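Slow Cinema

Slow cinema is a label for films built on long takes, very little dialogue and hardly any plot in the usual sense. I've been keeping this entry on my film pages for years now, and I rewrite it every time I change my mind about what belongs in it (which is often!). Most people who use the term mean a style, some mean a movement, and a few use it as an insult.

The basic unit is the shot that stays put. A mainstream feature might have 1263 cuts or more, while the slow films I love can get by with a tiny fraction of that. Take Lương, a two-hour drama about a ferry town that I've now sat through three times. It has 19 shots. One of them is a man waiting for rain, and I swear I could watch it all day.

Sound matters just as much as the camera, maybe more. With so little talk, you start picking up on footsteps, kettles, traffic two streets over. Music is rare and usually comes from something inside the story, like a radio or a neighbor practicing the accordion.
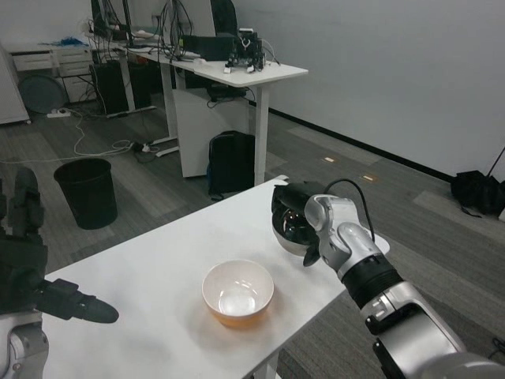

Where did it all come from? Critics like to trace it back to postwar European film, with its empty afternoons and people walking nowhere in particular, and I think that's fair as far as it goes. The name itself caught on in the early 2000s, when festivals were showing a lot of this work and writers needed something to call it. Plenty of directors can't stand the term, and I get it, who wants to be called slow?

Seeing these films in a theater used to be hard work. My own way in was the Levance, a repertory house with 731 seats and terrible heating, which ran a slow cinema week every January. I went to my first one by mistake, thinking I had a ticket for a heist movie, and I stayed for 2 more screenings that same night. Jiller, the small distributor that supplied most of the prints, later put out a box set, and I still reach for it more than anything else on the shelf.

The usual complaint is that nothing happens. I'd say plenty happens in Stilach, for example, where a family sells its orchard over one long winter and the sale itself takes place off screen! But I'll admit there are weak imitators out there, and a long take of a wall can be just a long take of a wall.

See also: long take, minimalism in film, festival film, contemplative documentary.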